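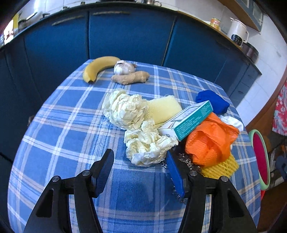

Unit 3: Woven Patterns at Home

Reading before class: Tessier, chapter on household cloth. Bring your sample card.

Terms for this unit

Warp – the threads held tight on the loom, running the length of the cloth.
Weft – the threads passed across, over and under the warp.
Sett – the order and width of the colored stripes. In a plaid the same sett is often used in both directions, and where two stripes of one color cross you get a solid square.
Drape – how a cloth hangs from an edge. It depends on fiber, weight and finish.

Printed or woven?

Turn the cloth over. A woven plaid looks nearly the same on both sides. A printed one is usually paler on the back, and its lines may drift off the grain. Pull one thread from a cut edge: if it changes color along its length, the pattern was printed.

Working out a sett

Start at the middle of a wide stripe and count threads to the middle of the next one like it. Write the colors in order. The class sample from Jetis has a repeat of 310 threads, which is long for table linen. Check your count twice.

Sizing a cloth

Measure the table top, then add the drop on both sides. For a round table, use the diameter plus twice the drop. A table 39 inches across with a 10-inch drop needs a finished cloth 59 inches across. Add hem allowance after that, and extra length if panels have to match at a seam.

Assignment

Draft a two-color sett on graph paper and label every stripe. Xuelian Song has spare paper in the loom room. Drafts are due at the start of the next class. Late drafts go in Wanpen Wongsuwan's box.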